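# The cell is held together with tape, and the sales sheet never says so

Robot picking gets sold on a number. The vendor's sheet for Flotiso, the picking software we run, promises recovery from a failed grasp in 3 seconds. Fine. I have looked after the cell it runs on since October, and I have yet to see a page in anybody's sheet about where the cables go.

Cables are most of my job. An arm with this many joints will find the one loop you left too long and pull on it, or the one you left too short and pull on it harder. The manual for our cell is 700 pages, and cable dress gets a drawing and a warning triangle. 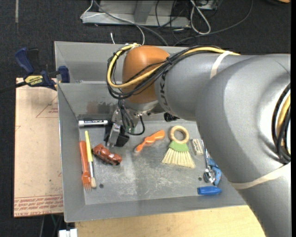 Cable routing on a bought cell is supposed to arrive solved, with molded guides and a part number. I don't believe in the part number anymore. The yellow and black bundle on our arm runs along the top and over the orange joint, with beige tape around the links, and I trust that tape more than the guide kit Dultis quoted us. Tape shows its age. You can peel it, move the bundle a little and run the wrist through its range again before lunch. The quote had a lead time of 100 days on it, and the guides fit one posture of the arm nicely.

I'm not saying tape is good engineering. It lets go, usually at night, and it leaves glue on the housing that I end up scraping off with a plastic card. My complaint is with people who look at a demo and conclude the hard part is done. Somebody has to check that bundle every shift, and that somebody never appears in the payback math.

The same goes for the tray. Stilo, our integrator, wanted it bolted down for good. I argued for clamps and won, mostly by being stubborn. We change trays too often for bolts. The price is that a clamp can creep, and if the tray shifts a little the fingers come down where the floor used to be. So now there is a check for that too, at 6 in the morning, with a coffee in the other hand.

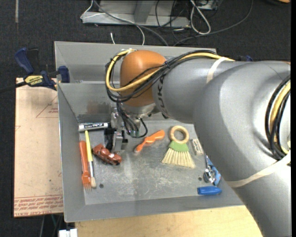 *Gripper low over the tray, clamps on the left side. Fork, brush, toy truck and the rest are the pick set.*

Kırmızıgül, the plant across the road, is pricing a cell of its own and asked us for uptime figures. I sent the upkeep log instead – 1,000 lines of it, mostly "retaped" and "reclamped." They wrote back asking for the short version. I told them to budget for a person.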